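Search this site Search Go Menu

Work and Automation, handout 4: the room attendant's job
Carmela Echevarría
January

Read before Sunday's session. Rough notes, will tidy later. Bring the task sheet from handout 3, we need the 92 line items again.

Case for this week is housekeeping, one guest room, one small job out of it: the bin. Pick any job you like for your own essay but keep it this small.
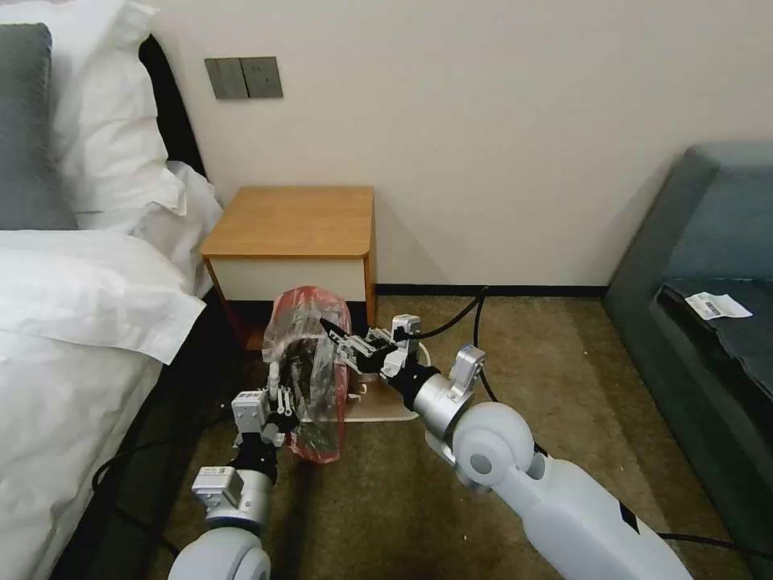
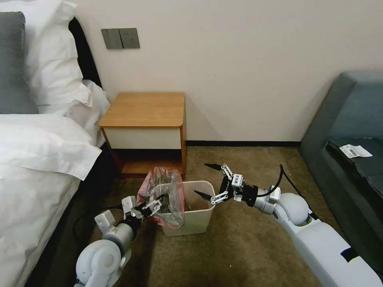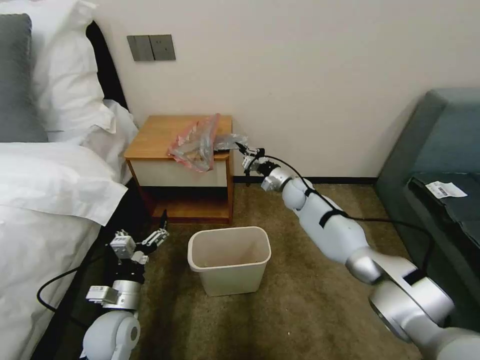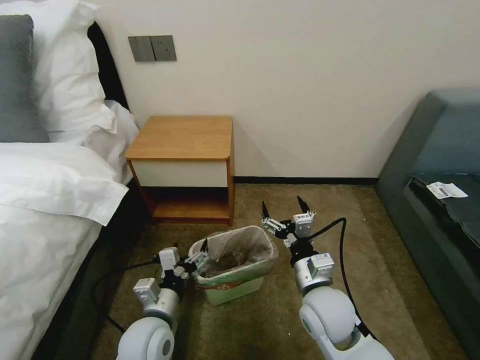

Figs 1 to 4. Bin and liner work beside the bed, two-armed robot. Order not significant.

Points to get down

1. Task, not job. An attendant's shift is made of tasks. "Empty bin" is one line on the sheet. Owners talk about automating the job, suppliers sell you a task or two. Keep the words apart in your essays, I will mark down for it.

2. Two hands. Look at fig 2, one gripper closed on the gathered edge of the bag, the other open over the bin. Then fig 4, left one clamped on the rim. A person does hold-and-pull without a thought and so it never gets written into the job description. Unwritten skill = unpaid skill, see Herrero reading, first half only.

3. Thin plastic is hard. Soft, crumples, never the same shape twice. Compare the bag in fig 1 with the one on the nightstand in fig 3. Most factory automation we did in term one was rigid parts coming at a known angle. Hotel rooms arent like that.

4. Space. Bed one side, sofa the other, strip of carpet between. Rooms were laid out for guests and for a person with a trolley. Who moves the furniture if the machine needs more room? In the Nitis case it was the attendants, and it went on nobody's time sheet.

The Nitis case (short version)

Small hotel group, 115 rooms over two sites. Management paper proposed machines for bins and a linen count, staff to keep beds and bathrooms. Sounds fair. But:

- bins were the light task. People used them as a breather between beds. Take the light tasks away and the shift is all heavy lifting, same hours
- room quota went up by the minutes "saved", before anybody had timed a real room
- attendants became the ones who notice a fault and sort it. New duty, old grade
- things left on furniture. A slip of paper on a sofa, is it rubbish or does the guest want it? Attendants make that call in every room. The paper gave the decision to "the system" and complaints still went to the attendant

Union side (Gumimeck branch) asked for three things: breaks written in to replace the lost light work, a pay step for anyone minding a machine, and a say in which tasks go first. Got the first, half of the second. Third is still being argued.

Timings

Attendants were timed at 40 seconds for a bin incl. new liner. Don't compare this with a machine figure unless you know what the machine figure covers. Does it include getting to the room? The lift? Somebody clearing a stuck bag? Lellar's chapter is good on this, slow going but read it, espcially the bit on waiting time.

Terms to know: task bundle, work intensification, deskilling (careful, often used lazily), residual task, minding.

A residual task is whatever is left for the person after the machine has its share. Usually bits and pieces, scattered across the shift, hard to plan a day round. Ask who gets them. In the Nitis paper it was the part-timers.

For discussion

Take one task from the sheet. Say what goes, what stays, what is new. Then who is better off, who isnt, and who was asked.

Would you rather lose the worst task or the easiest one? Split into pairs for this, we ran out of time last year.

Written work: 40 lines max, handwritten is fine. Hand in at the desk, not under my door please.

Next: handout 5, laundry and the night shift.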